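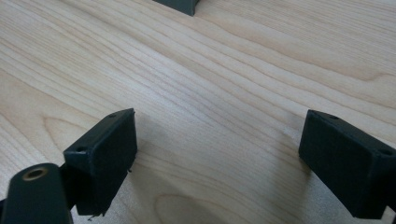 A day in Clallthorpe: harbour, market and the old lamp tower

I'd been promising myself this trip since January, and I'm so glad I finally booked it! Clallthorpe is the sort of seaside town people drive past on the way to somewhere bigger, and the walking tour gets you into corners you'd never find alone (I grew up an hour down the coast and I'd missed nearly all of them).

We met outside the Cinport ferry office at half past nine. The ferry takes 30 minutes and it's a lovely way to arrive, with the whole town stacked up the hill in front of you and the church right at the top. There were six of us plus our guide, Mererid Watkins, who had us all chatting before we'd left the jetty.

The harbour

First stop was the fish quay, where the boats were already in and the gulls were making a terrific racket. Mererid showed us the flood marks cut into the wall of the net store and told us how the street behind used to be a boatyard, right up to the baker's front door. You can still see the slope of the old slipway if you stand by the post box.

After that came the market hall, and I could have stayed all morning. Cheese, plums, second-hand books, a man mending clocks at the back. We had 45 minutes to ourselves and I spent most of mine at the Parry stall, eating warm cheese scones and buying far too much honey.

The lamp tower

The climb is 161 steps, and the last stretch is steep and narrow, so leave big bags at the desk. It's worth every bit of puffing! The town lies on one side and the marshes on the other, and on the day we went you could follow the river inland as far as the railway bridge. The keeper's room halfway up has been put back as it was, kettle and all, and there's a bench where you can get your breath.

Entry is included in the tour price, but the little museum at the bottom is £5 extra. I'd pay it again just for the smugglers' map. 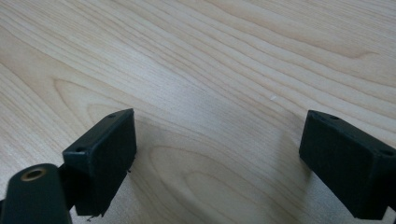 Morfudd Lewis thought the tower should come first, while legs are fresh and before the coach parties turn up at eleven, and that the market is better at lunchtime anyway when the hot food stalls are going. She may well be right. Duygu Keskin would have swapped the museum for a longer walk on the marsh path, and I do wish we'd had more time out there - we only went as far as the first gate.

We finished with tea on the front and caught the ten past four ferry back. Wear proper shoes, as the lanes are cobbled and uneven, and bring a jumper for the crossing even in summer. I'm already planning to go back for the evening version, which takes in the chapel and ends with supper on the quay.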